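ホーム 道具の手入れ 収納 塗装 お問い合わせ

作業場 > 収納 > 樹脂製仕切り箱の洗浄と保管

樹脂製仕切り箱の洗浄と保管

樹脂製の箱は、金属製に比べて傷が入りやすく、傷に油分と粉じんが残る。洗浄の基本は、乾いた状態で粉を除去し、その後に中性洗剤を使うことである。順序を逆にすると粉が泥状になり、隅に固着する。

乾式の清掃には毛足の柔らかい刷毛を用いる。仕切りの付け根は平刷毛が届かないため、幅の狭い筋違い刷毛に持ち替える。掃除機を併用する場合、ノズルは底面から浮かせる。金属切粉を吸う場合は紙パック式を避け、金属缶の集じん機を使用する。

洗剤は水1リットルに対し7ミリリットルとする。ぬるま湯で希釈し、全体に塗布して11分置く。ナイロンたわしは目の細かいものに限る。研磨剤入りのスポンジ、シンナー、アセトンは使用しない。ポリスチレン系の箱はアセトンで溶ける。材質表示は底面の裏側に刻印されていることが多い。

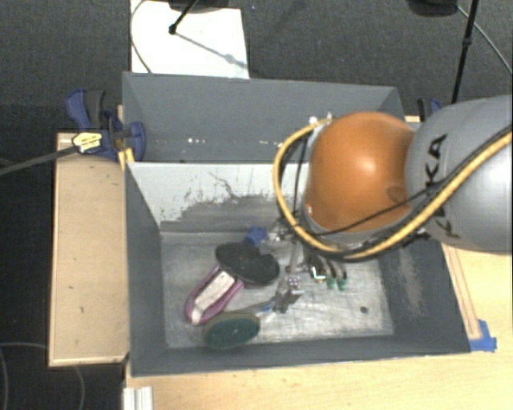

Gert Ndlovuからは、仕切りが斜めの箱では洗剤液が谷に溜まるので、塗布後に一度箱を傾けて抜いたほうがよい、との指摘があった。すすぎの水量も減るという。垂直の仕切りでも、付け根に丸みのない箱では同様の処置が有効である。

すすぎは上の面から下の面へ行う。泡が消えた後も、指で底面をなでてぬめりが残る場合は再度流す。乾燥は伏せ置きとし、箱の下に桟木を二本渡して通気を確保する。直射日光は反りの原因になる。8月の屋外では短時間でも避ける。

臭いが残る場合は重曹を使う。切削油の臭いには効果が薄く、脱脂が不十分であることが多いため、洗剤工程をやり直す。

粘着ラベルの跡は、ドライヤーの弱で温めてから樹脂べらで起こす。残った糊は無水エタノールを布に取り、端から中央に向けて拭く。アクリルやポリカーボネートの箱ではエタノールで微細な割れが出るため、中性洗剤のみとする。新しいラベルは短辺側に貼る。棚に差したとき、正面に出る面である。

保管時の積み重ねは、空箱で同型のものに限る。ねじ類を入れた箱は棚板に直接置く。奥行300ミリの棚では、手前に落下防止の桟を付ける。桟の高さは26ミリで足りる。これより高いと箱を引き出すときに底が当たる。

ひびの補修に瞬間接着剤を使う例があるが、ポリプロピレンとポリエチレンには専用プライマーなしでは付かない。荷重のかからない縁の欠けであれば、ヤスリで角を落とすだけでよい。底面のひびは補修せず廃棄する。

更新日 2024/01/10

お問い合わせ © Fusholm作業場ノート ページの先頭へ戻る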